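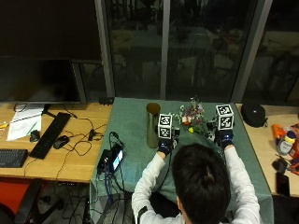

An operator wearing tracked gloves works with a small bouquet and a metallic vase at a Tidico recording table.

FOR RELEASE 03/12/2019

Tidico to Move Flower Packing Staff Into Robot Teaching Jobs

RILTPORT - Tidico will bring robot arms onto the bouquet line at its Riltport packing site, and the people who now fill vases by hand will be the ones who teach them. The company employs 59 people on the line. None of the jobs will be cut under the plan, and hourly pay stays the same or goes up.

Workers who sign up for the new role put on a pair of gloves with a marker cube on the back of each hand and do the job they already know. The position of each hand is recorded and used to train the arms. Tidico has set a target of 2,000 recordings before the first arm goes into daily use.

"Stems bend and petals bruise, and our packers know how hard to hold them," said Gyu-bin Jeon, operations manager at Tidico. "We could not write that down, so we are recording it."

The arms will take over the standard vase orders, which make up most of the late shift. Staff will keep custom orders, quality checks and all wedding work. Late shifts will be shorter once the arms are running, and anyone who loses hours will be offered day work at the same rate.

Training for the glove work takes two days and is paid. Sessions are seated, with a break every hour. Recordings store hand movement only under a worker number and are not used in performance reviews.

The software is supplied by Olondport partner Ha.

Media contact: Tidico Press Office, Riltport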